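Osvaldo Melis has cleared tables for a living since he was 29, and he would like it known that he was good at it. These days he plans the work at Skonum, where two-armed robots learn to tidy bedrooms in simulation before anyone lets them near a real vase.

"My back is delighted," he says. "My pride is on a waiting list."

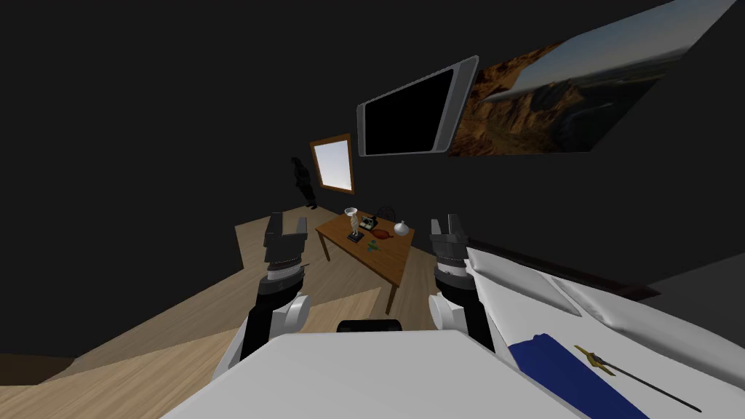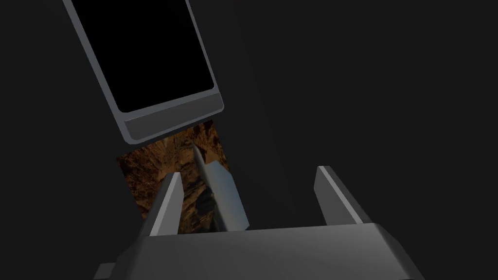
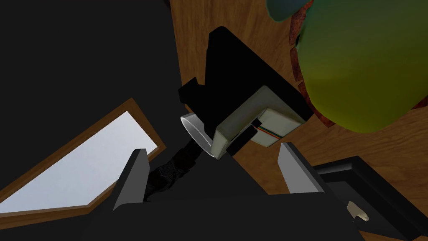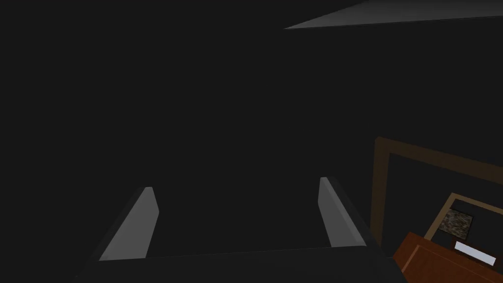
The simulated bedroom at Skonum, from the robot's head and in close views of its open grippers.

The team once had eight people hauling props around a mock apartment. Four remain, mostly sitting down. The others moved to the Longo site, and Melis admits the lunches have gotten quiet.

His colleague Tiziana Dal Bello reviews the runs, up to 300 on a bad Tuesday. "I used to be tired in the legs," she says. "Now I'm tired in the eyes, and I've started judging how my husband picks up a cup."

Does she worry about being replaced? She thinks it over. "By that? It can have the dusting. I asked for a raise when they gave me the reviewing, and I got half of one."

Melis wants more say in the schedule, which the software now draws up overnight. It recently gave him a break at 7:10 in the morning, ten minutes after he arrived. He took it.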